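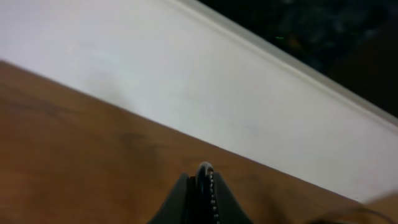
Microchip data for rescue animals, a thread. We rehome cats and small dogs from Larkley, and most of the calls we get about lost pets come down to the same fault: the chip works and the record behind it doesn't.

The chip holds a number and nothing else. No name, no address, no GPS. A scanner reads the number, someone looks up which database it belongs to, and that database holds the contact details. If the details are old, the chain stops there.

There is more than one database. Registering with one does not copy your details to the others. If you don't know which yours is, put the chip number into any lookup page and it will name the company holding the record.

Check four fields: mobile number, postcode, second contact, and neutered status. The second contact is the one most often left blank. Use someone who lives at a different address and will pick up.

Case from last October. Cat found in Fliltness, good condition, chip read first time. The number on file had been disconnected and the address was two moves out of date. She spent 24 days in a pen before a poster was matched to her. Name of cat: Imari. She is home and fat.

If you adopted from us before this spring, your animal may still be listed under the rescue as keeper. We can release the record, but you have to ask. Send the chip number and the adoption reference. Releases are done in batches of 20, so allow a few days.

Chips can move. It is normal for one fitted between the shoulder blades to be found further down a front leg. Ask the vet to scan at the yearly booster and read the number back to you. Compare it with your paperwork digit by digit.

Correct length is 15 digits. If yours has fewer, it may be an older type, and some scanners will miss it. Ask the practice which types theirs can read.

Free scanning session in Larkley on 12 July 2019, doors at 12, last scan at 3. Cats in carriers, dogs on leads, rabbits welcome. Bring your own paperwork. We can't look up a keeper's details for you, only the number and the database.

Replies are slow this week, kitten season. If it's a found animal, don't message here, ring the nearest vet and ask for a scan. Most will do it while you wait and won't charge.

Urbonaitė, Larkley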